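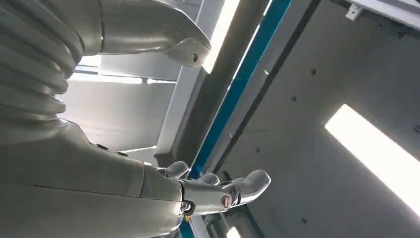

Hülya Ersoy

Filed under: Marriage & Money / Reader Questions

Questions I keep getting about living apart for work while married. Short answers, typing this between two calls. 4 Mar 2019.

How long have you two been doing this?
Eighteen months. He's in Munville, I'm in Entwistle. 181 miles door to door. Was supposed to be one winter.

Do you have to talk every day?
No. We tried that. Turned into reading each other our calendars. Now it's four calls a week and a text at bedtime. Skip one if you're wiped out, just say so before the other person is sitting there waiting.

Who pays for the second place?
We both do. Rent, power, both fridges, all out of the joint account. We started with "your apartment, your bill" and I was mad by the second month. Don't recomend it.

How do you keep track of the money?
Shared spreadsheet. I know there are apps. Anything over $100 we mention first, not asking permission, just mention. Gas for visits gets its own line so it doesn't feel like somebody's treat.

What does it cost, really?
Our first year the extra came to $3643 after his raise. Yours will be different. Write it down before you say yes to the job, and put in the boring stuff: second set of pans, parking, takeout because you're alone and who cooks for one.

We fight every Sunday before he leaves. Normal?
Very. We did it for ages. Somebody picks at something small so the goodbye feels easier. What helped us was leaving Monday at 5 am instead. Awful alarm, much nicer Sunday.

What about the kids?
We don't have any, so I'm not the person. My sister did it with two and says tell them the next visit date every time, and put it on the wall. I'd ask someone who's been there.

Jealousy?
Comes up. Mostly I was jealous of his free evenings, not of a person. Say it early while it's still small and kind of dumb.

Is there an end date?
June, we think. Depends on a transfer. Having a month to point at helps even if the month moves, ours has moved twice allready.

Can I email you?
Yes, slow replies though. Won't take sides between you and your husband or wife, please stop sending screenshots. Next batch of questions when I get back from Munville.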